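Six weeks with the Wolteck two-arm sorting cell

Posted Dec 6, 2022

I run the returns room at Purncombe, where we take back rental play kits from schools, check them and send them out again. That means bricks. Buckets of bricks, all day long. So when our operations lead, Rahel Hämmerli, said we were getting a Wolteck bench cell to help with sorting, I was curious and a little grumpy in equal measure. We've had it since October and I have opinions!

Setup first. It came on a pallet and Diệp Quách had it bolted together before lunch, which impressed me, because the manual is dreadful (the wiring pages are in the wrong order and the index goes nowhere). The two arms share one rail along the front, so you only level the thing once. Nice touch. I'm less keen on the cables. I'd love a proper sleeve on them, and I keep wanting to tuck them in with my own hands.

Teaching it is the part that ate our time. You put a batch of bricks on the table, guide the arms through the job, and do it again with a different mess. Thư Trịnh took that on and logged 800 runs before she let it try a shift alone. We use the same three bins every time, two orange and one green.

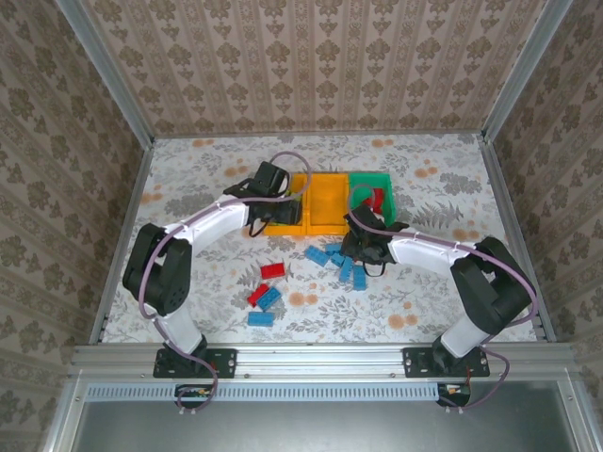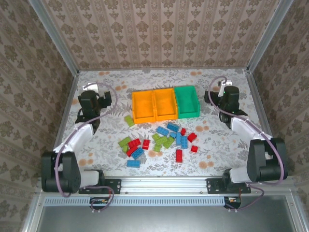

Speed? Slow. Ngọc Thân can clear a school kit while the arms are still thinking about their third brick. But they don't mind doing it at four in the afternoon, when the rest of us have gone cross-eyed, and on our best day so far the cell got through 1,005 bricks. It does fumble when pieces are piled on top of each other, so somebody still has to spread the batch out a bit first.

What I really wanted to know was what it would do to our jobs. Ngọc used to sort pretty much full time. Now she does sorting in the mornings and inspection after lunch, and she says her wrists are better for it - though she misses having the radio on and not having to think. Thư got a new job title out of it and, after I made some noise, the pay to go with it. If your boss is buying one of these, get that talk done before the pallet shows up. We did it after, and there were a couple of sour weeks.

My gripes: the stop button is too small, the software wants a restart after every update, and spare gripper fingers took 32 days to reach us. We looked at the Aigner cell too, and it was quicker in the demo, but you couldn't teach it yourself - every change meant a service call.

Four stars from me. I'd knock it down to three if you don't have a Thư.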